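Speaker notes: Small Kitchens in Shared Houses
Multcombe Housing Forum, 2024-11-01
Slides 8 to 14. Allow nine minutes, then questions.

Slide 8. Where we left off

Remind the audience that the first half dealt with fixed units: sinks, wall cupboards, sockets. The second half deals with what residents place on the worktop or table themselves, and with the advice we give them on moving in. Grarkano manages 73 shared houses in Multcombe and the villages to the north. Most were not built for four households' worth of crockery.

Slide 9. What residents told us

We received 977 replies to the spring questionnaire. The most frequent complaint about the kitchen was lack of clear surface, ahead of fridge space and well ahead of noise. Read out the comment from the Garia Street house: "There is a table but I have never seen the middle of it." Pause here.

Several replies mentioned that items bought to save space had ended up taking it. Large bread bins and stacking vegetable crates were named most often. Do not dwell on this, as the point returns under slide 12.

Slide 10. Appliances on a shared table

Our guidance asks that any appliance which heats up be given a permanent position, with its door free to open and nothing stored on top. Residents are asked to agree that position in the first week and to write it on the house sheet. Where a table is used, the appliance should go to one side, so that the remaining length stays in one piece for preparing food. 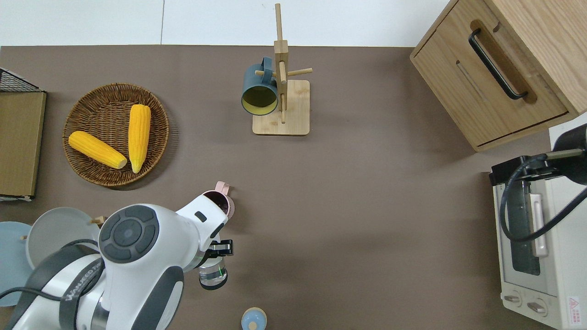 Mugs are the item on which houses disagree most. In a shared cupboard they are stacked, chipped and borrowed, and the Kramer Road residents asked us whether hooks could be fixed to the wall. We do not permit drilling into the tiles, and we suggest a free-standing mug tree instead. The one on the slide is light wood with a square base, and a mug hung from a peg by its handle leaves the surface beneath available. A tree should be kept away from the table's front edge -- two have been knocked over this year, both at breakfast.

Slide 11. Fresh food left out

Shallow containers are preferred to deep ones. In a deep bowl the items at the bottom are forgotten, and our inspection notes from November last year record this in eight houses. A woven tray holding a couple of corn cobs, as on the previous slide, can be checked at a glance and lifted away in one movement when the table is needed. Anything cut or peeled goes in the fridge with a name and date.

Slide 12. Before buying anything

Ask the audience to note the order we recommend: clear the surface, measure it, live with it for around 9 days, then decide. Houses which bought storage first generally asked us to collect it later. The collection service is free but runs only once a month.

Slide 13. Responsibilities

Grarkano supplies the table, the fixed units and one small oven per kitchen. Residents supply crockery and smaller containers. Damage to the tabletop from hot pans is charged to the house -- please say this plainly, as the tenancy wording is unclear and is being revised.

Slide 14. Questions

Copies of the house sheet are on the table by the door. If asked about dishwashers, refer the matter to the repairs team.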